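Section 4: White Balance and Custom Color Profiles

Applies to: Borkik Raw Desk with the Feng tethering cable or a card reader. Last revised 25/04/2024.

Use this section after you have installed the software and connected your camera for the first time. If the camera does not show up in the Devices panel, go back to Section 2 before you continue.

What this section covers

Raw Desk reads the white balance stored in each raw file and uses it as a starting point. You can keep that value, replace it with a preset, or set your own from a gray card. You can also build a color profile for a specific camera and lens and have it applied to every file on import.

White balance and profile are separate settings. White balance corrects the overall warmth and tint of the light. A profile controls how individual colors are drawn from the sensor data. Set the white balance first. A profile built on a file with the wrong white balance will carry the error into every picture you apply it to.

Before you start

You need:
- A camera that saves raw files. JPEG files can be opened, but the profile builder is grayed out for them.
- A gray card. The Ollby folding card is the one the automatic detection was tuned for. Other neutral cards work if you pick the area by hand.
- An Ollby color target if you plan to build a profile.
- 300 MB of free disk space for the profile cache.

Caution: Do not use a sheet of white printer paper in place of a gray card. Most office paper contains brighteners that shift the reading toward blue.

4.1 Setting white balance from a gray card

1. Set the camera to raw, or to raw plus JPEG.
2. Place the card where your subject will be, facing the camera. Tilt it slightly if you see a shine on the surface.
3. Set the exposure so that the card is not clipped. On most cameras the peak for the card should sit near the middle of the histogram.
4. Take one picture with the card filling at least a quarter of the view.
5. Import the picture into Raw Desk and open it in the Develop tab.
6. Click the eyedropper next to White Balance, or press W.
7. Click the gray area of the card. The Temperature and Tint boxes update.
8. Click Save As Preset and type a name you will recognize later, such as the room and the lamp you used.

Note: If the message "Area is clipped" appears, the picture is overexposed. Lower the exposure on the camera and take it again. Pulling the exposure down in Raw Desk does not bring back the missing data.

Note: The eyedropper averages a small square of pixels. To change the size, right-click the eyedropper and choose Sample Size. Use the larger setting for files shot at high ISO.

4.2 Mixed light

A single white balance value cannot correct two kinds of light in one picture. If there is daylight from a window on one side and a warm lamp on the other, turn off the lamp or close the blinds and take the card reading again.

When you cannot control the light, take the reading where the main subject stands and accept some color in the background. The Local Temperature brush can reduce it afterward. Keep the brush strength low - a strong setting leaves a visible edge.

Some LED tubes flicker and change color slightly from one exposure to the next. If pictures from the same burst do not match, use a longer shutter time and turn on the camera's anti-flicker option, if it has one.

4.3 Building a color profile

You need one picture of the color target in even light. Daylight on an overcast day gives good results. Direct sun is acceptable if no shadow falls on the target.

1. Take the picture with the target flat to the camera. Use the lens you want the profile for.
2. Set the white balance as in 4.1, using the neutral patch in the bottom row of the target.
3. Open Tools, then Profile Builder.
4. Drag the four corner markers onto the corner marks of the target. The grid should line up with the patches.
5. Click Check Patches. Any patch outlined in red could not be read.
6. Correct the corner markers if patches are red. If only one or two stay red, look for glare or dust on the target.
7. Choose Standard or Dual Light. Dual Light needs a second picture taken under warm lamps and gives a profile that works across both.
8. Click Build. The progress bar may stop for a while at 51 percent while the tables are written. Do not close the window.
9. Name the profile and click Install.

The new profile appears in the Profile list in the Develop tab for that camera model only. It does not appear for files from other cameras, even from the same maker.

Caution: Keep the target in its sleeve when it is not in use. The patches fade in strong light, and a faded target gives profiles that are too saturated.

4.4 Applying a profile on import

1. Open Preferences, then Import.
2. Under Default Look, choose By Camera.
3. Select the camera from the list and pick your profile.
4. Check Match Serial Number if you own two bodies of the same model and want a separate profile for each.
5. Click OK.

The setting applies to new imports only. To change files already in the library, select them in the grid and choose Sync Settings, then check Profile and leave the other boxes empty.

Note: Profiles built in version 3 of the software must be converted before version 4 can use them. Choose Tools, then Convert Old Profiles. The original files are left in place.

4.5 Checking the result

Compare a picture with and without the profile before you use it on a whole job. Indoor pictures with browns, skin tones, and pale floors are a good check, as small errors in tint show up quickly in those colors.

1. Open the picture and press Y for the split view.
2. Set the left side to Camera Default and the right side to your profile.
3. Zoom to 100 percent and look at the neutral areas. They should stay neutral on both sides.
4. Look at the strong colors. They should keep their detail and should not turn into flat patches. 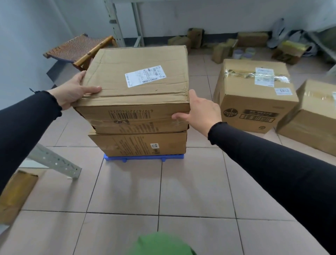 Figure 4-3. Indoor picture with brown cardboard, a blue pallet, and pale floor tiles.

If neutral areas turn green or pink, the white balance was off when the profile was built. Repeat 4.3 from step 2. If only one color looks wrong, one patch was probably read badly. Delete the profile and take a new picture of the target.

Your monitor also affects what you see. An uncalibrated screen can show a color cast that is not in the file. Set the screen brightness to 108 cd/m2 or the closest value your calibration tool offers, and turn off any night mode or automatic brightness.

4.6 Common problems

The eyedropper does nothing.
The file is locked by another program, or you are viewing a preview. Wait until the preview icon goes away.

The profile list is empty.
The file is a JPEG, or the camera model is newer than your version of Raw Desk. Choose Help, then Update Camera List.

Colors change when I export.
The export color space is set to a wide space and the viewing program does not support it. Choose sRGB for web pages and email.

The profile is missing on a second computer.
Profiles are not copied with the library. Use Export Profile on the first computer and Install Profile on the second. If you use a Larkport sync account, check Include Profiles in the account settings on both computers.

For lens corrections, go to Section 5.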